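Home | Programs | Reports | Archive | Contact

Pakomura Fund, Player Welfare Program
Progress report from Bultthorpe Athletic
Prepared by Cadi Hopkin for Hicham Mahrous
2022-03-03

You asked for a plain account of where the release-time work stands, and whether I think it is going well. The first part is easy. On the second I have more doubts than the last report let on, and I would sooner put them in writing now than have you find them in the final figures.

The grant pays for us to track what happens to semi-professional players who are called up by their countries: who covers their lost wages, who tells the employer, and what shape they come back in. We signed up 33 players from clubs in the league. Of those, 12 have had a call-up during the period and eight have returned a full diary. The other four sent partial diaries, one of them a single page that stops at the airport.

The wage cover scheme has paid out $3,315. Every claim was settled before the player's next payday, and I have no complaints about that side of it. My trouble is with what we are saying the money did. The draft summary from Van Dusen claims that the scheme "increases willingness to travel." I can't find the support for that. All 12 players who were called up went, including two who had not yet heard of the scheme when they said yes. A player who would have gone anyway and is then paid for it is better off, and I am glad of it, but his willingness is the same as it was. I have asked for the line to come out.
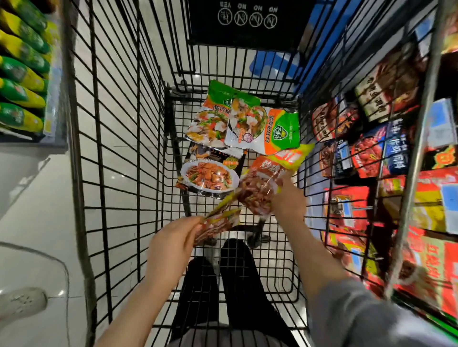 Food is the part of the diaries I trust least. We asked players to record what they ate while away and for a week after they got home, and the Dusus app scores each entry for protein, salt and so on. The scores look precise and I don't believe them. A player who logs a meal as "fish and vegetables" gets a high mark whatever went into the pot, and the app has no entry for something like the pickled-cabbage fish seasoning in the cart, so anyone cooking with a bag of that has to pick the nearest match or leave it off. Several players cook the food they grew up with and most of it isn't in the database. We would be grading them on how well their kitchen matches a software company's list. I have kept the raw diaries and left the scores out of our tables.

Sleep and travel records are better. Players note when they left home, when they landed and when they first trained, and those times can be checked against tickets and the squad schedule. The pattern so far is that long trips with one connection are fine and long trips with two are not. Eight diaries is too few to hang a policy on, and I would ask that it not be quoted outside the fund.

The employer letters have been a mixed bag. We wrote to every employer in February explaining the call-up dates. Nearly half wrote back, mostly to say they already knew. One warehouse manager was annoyed to be contacted at all, and the player asked us not to write again. I had pushed for those letters and I now think the player should decide whether one goes out.

Two things are behind schedule. The physio follow-ups at Bultthorpe have slipped because the room is shared with the youth section in the evenings. The interviews with national team managers have barely begun. Two have said they will talk, neither has offered a time, and I wouldn't plan around either of them.

For the next period I would like to drop the diet scores for good, move that part of the budget to a second round of diaries, and make the employer letter optional. I would also like a comparison group of players who get no wage cover. Van Dusen's view is that this is unfair on them. It may be, but without it I don't see how we can say what the scheme changes, and the final report will have to say so.

Receipts and the claims ledger have gone to your office separately.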